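Rilon notebook - gripper tracking and replay
July, started 9.40, written up after lunch

Carrying on from the last entry, where I'd left the pose alignment half done and gone home in a bit of a sulk. For anyone joining late, the trouble is that the path we get back from the hand-held grippers looks lovely on its own, and then as soon as we put two of them in the same map they drift apart and the replay has one arm reaching for a spot the other arm thinks is in mid air. Chelsea Fairclough says it was always going to be the clocks. I said it was the map. We were both a bit right, which is annoying for the pair of us.

1. Clocks

Started with these as they were the quickest to rule out. Pulled the logs from both grippers and lined them up on the finger-closing signal, where there's a nice sharp edge to match against. The left one was running 9 ms behind the right, steady all the way through, so a plain offset and no stretching needed. I've put it in the loader as a setting (left_lag_ms) so that we can all see it and change it, and I've taken out the old hard-coded number that Prustau left in the export script. Sorry if you were relying on that one. It had the wrong sign anyway.

With the lag fixed, the two paths sit closer in the fast bits and exactly as badly as before in the slow bits. So, clocks and map.

2. Map

I then spent far too long on this, with a large mug of tea and the window down to a quarter of the screen so I could keep the plots next to it. The tracker picks its feature points wherever it finds strong corners, and with a view this wide it finds an awful lot of them on the ceiling and round the windows. The ceiling ones I'm happy with, as the lights and the ribs stay put. The ones on people are a menace. When somebody in the background shifts their weight, a handful of points go with them, and the solver splits the difference and nudges the whole room over.

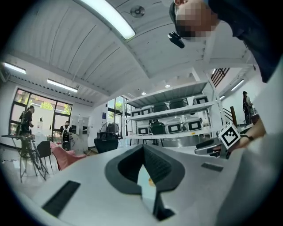
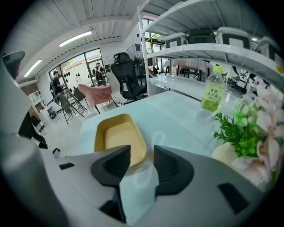

Same room in both, with the marker cube showing in the first and the yellow tray in the second.

3. Masking

What I've done for now:

Added a fixed mask for the gripper body and the fingers. We had one already, but it was drawn for the old housing and let a strip of the new one through along the bottom. I redrew it by hand, a bit generously, and I'd sooner lose a few good points than keep bad ones.

Added a person mask from the small segmentation model, grown outwards by 7 pixels. It's slow but it only has to run once for each recording, so I've stopped fretting about it.

Capped the points at 225 per image and spread them over a grid, so that the ceiling can't hog the lot. Before this the count could go past 4,000 on a busy view and most of them were telling us the same thing.

Down-weighted anything seen through glass. Leaves move, and the solver believes them! I haven't done this very cleverly, it's just a polygon drawn per map, and if one of you has a better idea I'd be delighted to hear it over a biscuit.

4. Marker cube

Chelsea's suggestion, and a good one. When one gripper can see the cube on the other, we get a direct reading of where they are relative to each other, and it doesn't care about the map at all. I've added it as an extra term in the solver. The tag detector struggles towards the edge of the lens, where everything bends, so for now I throw away any detection outside the middle part of the view. I think we could keep more of those if we undistorted a little patch round the tag first - have left a note in the code to that effect, and will probably forget it's there.

5. Where it stands

Re-ran the whole lot through Bonusard before lunch. The solve finishes without complaint, and the two paths now agree to the eye when I play them back slowly. I haven't got proper numbers yet and I don't want to quote any until the Blackburn recordings have been through the same settings, as they've always been the awkward ones (low ceiling, one long blank wall, hardly anything to hold on to).

To do:

Check the lag on the other gripper pair, and don't assume it's the same.

Ask Chelsea whether the planner wants the smoothed path or the raw one. I've been giving it smoothed and I've a feeling it smooths it again.

Thin film and see-through things: the finger-width signal is fine but the object detector goes very quiet on them. Separate entry.

Tidy the loader settings, left_lag_ms included, and write down what each one does.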